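Last updated: June

Brondix Clutmont roof box, long review
Posted Friday by the car desk

Bought this for the family SUV, not a loaner, paid for it, so no favors here. We're on our second set of crossbars and our third box overall. The last one cracked at the hinge. So I was picky.

Short version: good box, annoying clamps, wind noise is fine up to highway speed and then it isn't.

Mounting. The instructions say one person can do it. Maybe. I did it with help and it still took most of a morning, partly my fault, had the front clamps in backwards. There are 4 clamps, each with a dial on the inside that you turn until it clicks. Nice idea. The click on ours is faint, and with a glove on you don't feel it at all. I ended up going back over all of them after the first drive and two took another half turn. Check yours.

Fits our factory bars and also the Awan aero bars we switched to later. On the factory bars it sat a little far back and the liftgate just kissed it. Slid it forward one notch, problem gone. If you have a tall liftgate measure first, seriously.

Space. Took a folded stroller, 2 duffels, sleeping bags, and a tent, lid closed without leaning on it. Skis I can't speak to. It opens from both sides, and after years of a one-side box I'm never going back. The lid struts are strong, almost too strong, my short arms have to jump a bit to get it down. 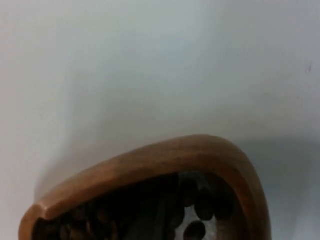

Brariro: the dials loosen up after a few weeks, at least mine did, put a dab of paint on so you can see if one has moved. Good tip and I've done the same now.

Noise. Below 55 you forget it's there. Above 65 theres a low hum, more with the sunroof shade open. Kids didn't care. I did. A strip fairing on the front bar helped a lot, wish it came in the box at this price.

Mileage. Down a bit on the long drive, nothing shocking for something this size up on the roof. Take it off when you're not using it, I keep forgetting and it costs me at the pump.

Rain. Drove home in heavy rain one time. Inside was dry except a small damp patch at the back corner by the lock. Could be the seal, could be me not latching it all the way. Hasn't happened since.

Lock and keys. Same key both sides. You get 2. The key won't come out unless the lid is properly latched, which I like very much. Key itself feels cheap, thin plastic head, it'll snap some day. Replacements can be ordered by the number stamped on it, so write taht down somewhere.

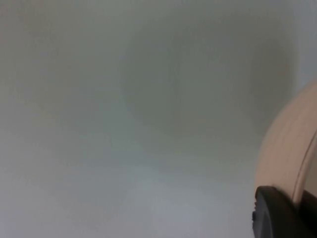 Pale grey, out of focus, with a dark round shape.

Price. I paid $287 on sale. At that price yes, buy it. At full price I'd think harder and look at something with a better clamp.

Storage when it's off the car: it's long. Longer than you think. Ours hangs on straps from the garage ceiling and I still walk into it.

Rating: 4 out of 5. Loses one for the clamps.

Comments

roadtripmom: Does it clear a normal garage door? Ours is an older house and I'm nervous.

Author reply: Depends on the car. Ours clears, not by much. Measure to the top of the bars then add the box height.

gravelpit: Had the same damp corner. Pushed the seal back into its channel with my thumb, been dry since.

twotonehatch: Would not put this on a small hatchback. Tried. Front end hangs way out over the windshield, looked silly and it was loud.

snowbelt_dad: Skis fit fine in mine if you go corner to corner. Clamps are a pain in the cold tho.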